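Skadholm cleaning log, readme

Plain CSV export of the cleaning log for the Skadholm guest house. Started by Gönül Uysal, kept up by me (Duygu Gezer) since August. Quick notes so people stop emailing me the same thing.

What's in it

One row per room visit. 28 columns, most of them empty most of the time. Two files: visits.csv and supplies.csv. Join on room_id, not room name, the names got changed twice and Réjean still uses the old ones.

Columns people ask about

room_id: letter plus number. B is bathrooms.
start, end: local time, 24 hour. No end time means whoever it was forgot to fill it in.
task: free text, sorry. "wc", "WC", "toilet" and "loo" are all the same thing. Lowercase it and map it yourself, or use the list in tasks.txt.
floor: marble, tile, wood, carpet. Matters for products, see below.
product: what was used. Kaplan is the descaler, Stander is the floor soap.

Bathroom rows

Biggest chunk of the file. Toilet and floor get seperate rows even when done in one go. Descaler is never logged against a marble floor, acid eats it. If you find a row like that it's a typing mistake, tell me. The gray marble ones go in as "marble", no color. 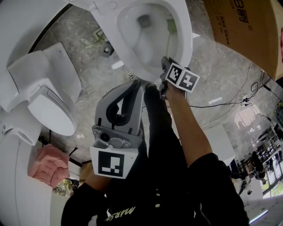

Known problems

- 34 rows with end before start. All night shift, past midnight. Add a day.
- Supplies count is in bottles up to the Brutdale order, then in liters. Unit column was added later, so blank = bottles.
- Fernanda's rows have commas in the notes field. Quoted properly now, older copies will break.
- Some duplicates from when the tablet synced twice. Havent cleaned these up yet.

Using it

Fine for scheduling and stock planning. Please dont use it to rate staff, the times arent good enough for that and nobody agreed to it. Initials were taken out of the shared copy.

Fixes go to me or Gunārs Ots. Send the row number and what it should say.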